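各位好，

赶着发，先说结论，细节后面补。Chin-lung 周五那封问的是为什么 Satti 的第二版结果比第一版好这么多，是不是评测时偷偷换了分拣盘。没换。盘子还是那种带小方格的，策略网络也没动，动的只有数据怎么筛、时间戳怎么对齐。

原信贴一下，省得大家翻：

> 发件人：Chin-lung Ng
> 主题：Satti v2 的数字
>
> 看了 Kirsty 传上来的表，有三个疑问：
>
> 1. v1 和 v2 用的示教总量都写 3000 多条，但 v2 实际进训练的条数没写。筛掉多少？按什么标准？
> 2. 双手任务里，左右夹爪的时间戳是各走各的还是统一过？v1 的时候我记得右手总慢半拍，回放一看就知道。
> 3. Flarnport 那边想拿去复现，他们没有动捕，只有手持夹爪加头部相机。这种条件下还值不值得做？
>
> 另外格子盘那组能不能单独列出来，别和开盖那组混在一起平均。混着看没意义。
>
> Chin-lung

逐条回。

**第 1 条，筛选。** 进训练的是 889 条。标准很土：先看轨迹有没有断，断了就扔；再看夹爪开合信号和指尖位移对不对得上，对不上也扔；最后是人工看，只看接触前后那一小段。大头死在第二步。很多示教手上动作是好的，但开合编码器漂了，模型学到的是"夹住了但没夹住"，v1 那些莫名其妙的空抓基本都从这来。我之前一直以为是视觉的问题，白折腾了两个星期的数据增强，唉。

需要提醒一句，条数少了训练步数没减，所以每条数据被看的次数多了很多。Kirsty 提过要做一个随机抽 889 条的对照，同样步数，不然说不清是筛得好还是单纯过拟合得刚好。这个对照正在跑，跑完才能下定论，别先往外写。

**第 2 条，时间戳。** v1 是各走各的，你没记错。右手那路多经过一层转发，延迟还不固定。v2 改成开始前双手同时快速开合 5 次，拿开合波形做互相关，算出偏移再整段平移。简单粗暴，但够用。固定偏移能消掉，抖动消不掉，抖动大的整条丢弃（算在上面筛掉的里面了）。

做格子盘时两只手离得近，右手伸到盘边上，左手在前面候着，两边只要差一点，模型就会学出两爪同时往里挤的动作。单手任务完全看不出这个毛病，所以 v1 的单手数字好看，双手一塌糊涂。

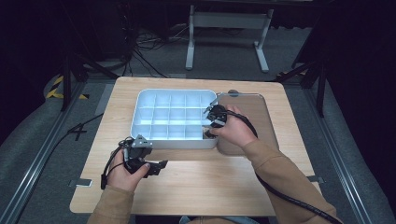 Kirsty Hulme 对这一点有保留，她觉得互相关只在开头做一次不够，长示教到后半段时钟还会漂，应该结尾再开合一遍，两头一夹做线性插值。她还说现在的结果里，失败大多集中在后半程，跟漂移的猜测是吻合的，但也可能只是后半程动作本来就难，光看现有数据分不开。

我同意加结尾那一遍，成本几乎为零，这周新采的都按这个来。老数据没法补，只能认了。想分开这两个因素的话，我的想法是把同一套动作倒过来采一批，难的放前面，看失败跟着动作走还是跟着时间走。谁有空谁接，脚本在 Clelley 仓库的 align 目录下，readme 有点旧，参数名以代码为准。

**第 3 条，Flarnport 复现。** 我觉得值得，但先别碰双手。没有动捕的话夹爪位姿得靠视觉估，遮挡一多就飘，格子盘这种要对准小格的任务会很惨。建议顺序：先单手开盖，确认轨迹质量，再上双手粗放置，最后才是格子。另外让他们务必把原始信号留着，不要只存处理完的轨迹。我们 v1 就是只存了一部分原始的，现在想重新对齐都对不了，肠子都悔青了。

头部相机那块，人一低头视角就变，采集时不用刻意端着脖子，端着反而采出来的分布很窄，换个人就崩。但是手要尽量留在视野里，出去超过一小会儿的我们都丢掉了。

**格子盘单列。** 可以，评测一共 111 次，都是格子盘，开盖那组另算，之前是我合表的时候偷懒给平均了，我的锅。今晚把两张表分开重传，顺便把失败分类也加上：空抓、放偏、两爪相碰、超时。放偏这一类目前定义有点含糊，物件压在隔板上算不算放偏，两个标注的人理解不一样。我倾向于算，压着隔板的后面还得再动一次手。有意见的直接在表里留言，别单独私信我，找不着。

还有几件零碎的：

- Hestcombe 的周会这次只讲对齐，不讲模型，别准备模型的片子了
- 夹爪线缆走小臂外侧那种绑法先保持，换绑法要在采集记录里写一笔，不然回头分析混在一起
- 采集记录里"备注"那栏请写人话，写"ok"等于没写
- 互相关那段代码在采样率不一致时会静默出错，先手动检查一下在跑，补丁我明天提

随机抽样的对照出来之前，Satti v2 的数字只在组内用。Chin-lung 你要是急着给 Flarnport 回话，把第 3 条转过去就行，前两条先别转。

先这样，去看训练了。

2024年12月9日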